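Última actualización: mayo

Ordenar por compartimentos: informe de nuestro proyecto de taller

Cuando empezamos este trabajo pensábamos, con bastante inocencia, que ordenar objetos pequeños era cosa de una tarde. Reunimos 317 piezas de todo tipo – frascos, tapas, cepillos, trozos de plástico, juguetes sueltos – y las repartimos en tandas para estudiar cómo influye la forma del recipiente en el tiempo que se tarda en encontrar algo. Al conjunto lo bautizamos Mendota, y con ese nombre se quedó todo el curso.

Probamos primero con cajas de un solo hueco y, la verdad, fue un pequeño desastre: lo menudo se iba siempre al fondo y acabábamos volcándolo todo sobre la mesa. Después pasamos a los recipientes divididos, que nos dieron muchas más alegrías.
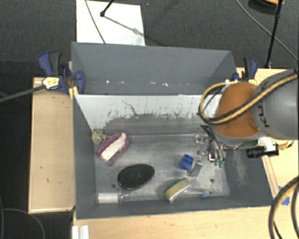

Nuestra pregunta principal era cuánto espacio libre conviene dejar entre los objetos. Hicimos 24 rondas con el recipiente casi lleno y otras 24 con pocas cosas dentro, y medimos cada búsqueda con un cronómetro. Con pocas cosas el color ayuda muchísimo: un bloque azul vivo sobre el suelo gris, o una pieza magenta, se localizan de un vistazo, mientras que una botella transparente tumbada en un rincón pide mirar con más calma, aunque lleve su etiqueta blanca. La media bajó a 31 segundos por tanda completa, frente a más de 40 con el recipiente casi lleno.

Nos queda pendiente repetir las rondas con el compartimento estrecho, que apenas usamos, y probar etiquetas de colores para todo lo transparente. Nos haría mucha ilusión que el grupo del curso que viene siguiera con Mendota – las piezas y las hojas de tiempos están guardadas juntas en el armario del taller.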